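Lo que vi en la jornada de puertas abiertas de Skirnard

Lunes 16 de noviembre 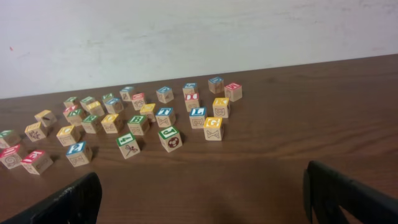
Fui a Skirnard con ganas de discutir, lo digo ya. Jornada de puertas abiertas, tarjeta con el nombre mal escrito, café de termo, y una sala al fondo donde el brazo Dauda recogía cubos de madera de una mesa. Media hora de pie mirando eso. Cubos pequeños de madera clara, de los de aprender a leer, con la cara de arriba en azul, verde, rojo o amarillo y la letra en blanco, desperdigados sin orden ninguno. La K, la G, la L, la T. Un 4 por delante, en verde, con una especie de insecto grabado en el costado. Nada de piezas industriales ni de cajas con código de barras. Y me pareció la decisión más sensata de toda la tarde, aunque salí enfadado por otras cosas.

Me explico, rápido porque escribo en el tren.

Llevo años yendo a demostraciones. Casi todas son teatro. La pieza siempre en el mismo sitio, la luz puesta por alguien que sabe, el presentador hablando encima para que no se oiga el motor cuando duda. Aplauso, vídeo, canapé. En enero estuve en la de Stevbridge y vi un brazo servir la misma taza durante toda la mañana. La misma. Con una marca de cinta en el suelo para que no nos acercáramos. Pregunté si podían mover la taza un palmo. Me sonrieron mucho.

En Skirnard se podía mover. Esa es la diferencia y no es pequeña. Ladi Danladi, que llevaba la demostración, paraba el brazo, dejaba que cualquiera revolviera los cubos con la mano y volvía a arrancar. Una señora los juntó todos en un rincón, a mala idea. Un niño puso uno encima de otro. El brazo tardó, se equivocó, cerró los dedos en el aire dos veces seguidas. Hubo risitas. Danladi no dijo nada, esperó. Me gustó eso, que no dijera nada.

Porque lo normal en este gremio es tapar el fallo. Y el fallo es lo único que informa. Si un brazo coge el cubo que está suelto y se atasca con los que están pegados, ya sé algo: sé que el problema está en meter los dedos donde no caben. Si confunde dos caras del mismo color, sé otra cosa. Si no falla nunca no sé nada, salvo que alguien ha preparado bien la mesa.

Y los cubos ayudan a entenderlo, insisto. Todos hemos tenido unos en la mano. Sabemos lo que cuesta cogerlos (nada) y por eso vemos enseguida lo que le cuesta a la máquina (bastante). Con un cojinete o una placa electrónica el público se queda sin vara de medir y aplaude por cortesía. Con la letra M delante, un crío de preescolar tiene criterio. El crío del domingo en mi casa lo haría más deprisa, y encima te formaría una palabra.

Ahora lo malo.

Lo malo vino después, en la charla. Una diapositiva con un número enorme: 2.000. Dos mil recogidas, decía, en la campaña de pruebas. Muy bien. ¿Cuántas buenas? No venía. Pregunté. Respuesta: que dependía de cómo se definiera una recogida buena. Pues definidla, hombre. Si el cubo acaba en la caja, buena. Si acaba en el suelo, mala. No hace falta un doctorado. La sala de al lado enseñaba los fallos a la vista de todo el mundo y la diapositiva los escondía detrás de un cifrón. La misma casa, el mismo pasillo, dos maneras de tratar a la gente.

Segunda cosa. Alguien del público, de una empresa de Pavness que hace embalaje, preguntó cuándo tendría eso en su nave. Y el ponente, en vez de decir no lo sé, dijo que muy pronto. Muy pronto. Vengo oyendo muy pronto desde que tenía pelo. En esa nave trabajan 32 personas, lo contó él mismo, y se volvió a Pavness con un «muy pronto» en el bolsillo que va a repetir en una reunión. Ese es el daño concreto de estas frases, se repiten delante de gente que tiene una hipoteca. Luego el brazo no llega, o llega y hace la cuarta parte, y entretanto no se ha contratado a quien hacía falta ni se ha cambiado la cinta vieja.

No estoy contra las máquinas. Lo aclaro porque cada vez que escribo algo así me llega el correo de siempre. He trabajado en almacén, cuatro veranos, y si algo me hubiera levantado las cajas del fondo le habría puesto un nombre cariñoso. Estoy contra que se venda la charla y se regale la demostración, cuando la que vale es la segunda.

Lo que pediría, ya puestos, a Skirnard y a cualquiera que abra sus puertas. Un cuaderno al lado de la mesa. Papel, boli atado con un cordel. Cada intento, una raya: acierto o fallo, y si es fallo, qué cubo y dónde estaba. Que lo apunte el propio visitante. Al final de la tarde se fotografía la hoja y se cuelga en la web, tal cual, con las manchas de café. Costaría lo que cuesta un cuaderno y valdría mas que el vídeo entero con su música.

Se lo propuse a Danladi mientras recogían. Me dijo que dentro ya lo hacen, una hoja por sesión, y que sacarla fuera no era decisión suya. Me lo creo. Casi siempre es así, el que está junto a la máquina sabe perfectamente lo que falla y el que sube al estrado tiene otro encargo. Le pedí ver una hoja. No pudo ser.

Volveré a la próxima, si me dejan entrar despues de esto. Pienso poner todos los cubos pegados a la pared, en fila, y quedarme a mirar cuánto tarda. Y llevo yo el cuaderno.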